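La humedad de la madera y por qué dejé de fiarme del termohigrómetro de pared

marzo de 2022

Llevo desde diciembre anotando el contenido de humedad de los tablones que guardo en el taller y la serie ya da para sacar algo en limpio. Son 396 lecturas con xilohigrómetro de agujas, tomadas siempre en los mismos puntos: a un palmo de la testa, en el centro y a un palmo de la otra testa. El aparato es un Cludia básico, con selector de grupo de especies y sin compensación de temperatura, que aplico después a mano.

El punto de partida era una duda concreta. La tabla de humedad de equilibrio higroscópico dice que, a 20 °C y 65 % de humedad relativa, la madera tiende al 12 %. Mi termohigrómetro de pared marcaba valores muy próximos a esos y, sin embargo, el haya que cepillé en invierno se me abarquilló en cuanto la subí a casa. O la tabla no servía, o el dato de entrada era malo.

Era malo el dato de entrada. El termohigrómetro está a metro y medio del suelo, en el tabique que da a la vivienda, y los tablones están apilados contra el muro norte. Puse un segundo sensor dentro de la pila, entre rastreles, y la diferencia de humedad relativa entre ambos llegó hasta 27 puntos en las noches frías. El aire es el mismo, pero junto al muro está varios grados más frío y la humedad relativa sube en consecuencia.

También medí superficies ya montadas. En un tablero de listones largos el comportamiento depende de la orientación de los anillos en cada pieza, y eso desde arriba se aprecia regular.
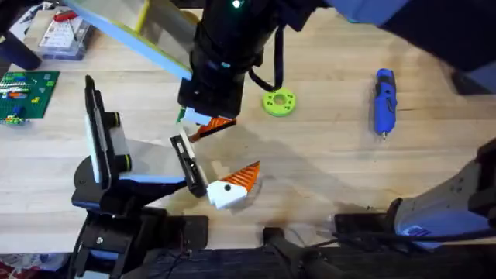 Tablero claro, con los listones en paralelo.

El movimiento que importa es el transversal. Para el haya uso un coeficiente tangencial de 0,40 % por cada punto de humedad y uno radial de 0,20 %. En un tablero de 600 mm con corte tangencial, pasar del 14 % al 9 % supone 12 mm. En sentido longitudinal lo desprecio. Quien atornille un tablero así a un bastidor rígido, sin agujero rasgado ni pletina en Z, tendrá una grieta o un bastidor torcido, según qué ceda antes.

Ikechukwu Aliyu, con quien comparto pedidos de madera, me discutió el coeficiente tangencial. Él trabaja con 0,35 para haya vaporizada. Puede que tenga razón: mi partida venía del almacén Symonenko sin indicación de tratamiento, y el color no me parece criterio suficiente. Mantengo 0,40 por quedarme del lado seguro al dimensionar holguras.

Sobre el método de medida, algunas notas que me habrían ahorrado repetir la primera semana. Las agujas van paralelas a la fibra, salvo que el manual del aparato indique otra cosa. La profundidad de clavado ha de ser constante; yo marqué las agujas con esmalte a 8 mm. Por debajo del 7 % la resistencia eléctrica es tan alta que no doy por buena la lectura. Y las testas recién cortadas engañan, siempre a la baja si la pila lleva tiempo secando.
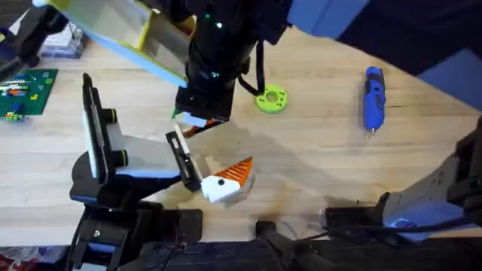 Contraste por pesada

Para comprobar el higrómetro corté 3 probetas de la misma tabla, las pesé, las tuve en estufa a 103 °C hasta masa constante y las volví a pesar. La mayor dio 1.022 g en húmedo y 905 g en anhidro, es decir, un 12,9 %. El Cludia había marcado 13,5 %. Las otras dos se desviaron en el mismo sentido y con una magnitud parecida, así que resto 0,6 a toda la serie y sigo adelante.

Los cambios en el taller han sido modestos. He separado la pila veinte centímetros del muro, los rastreles son ahora de 25 mm en lugar de 18 y lo que vaya a acabar en interior pasa al menos tres semanas en la habitación de destino antes del cepillado final. El sensor de pared sigue en su sitio, pero ya no entra en la hoja de cálculo.

Queda pendiente repetir las lecturas en verano con el roble, que tengo sin medir.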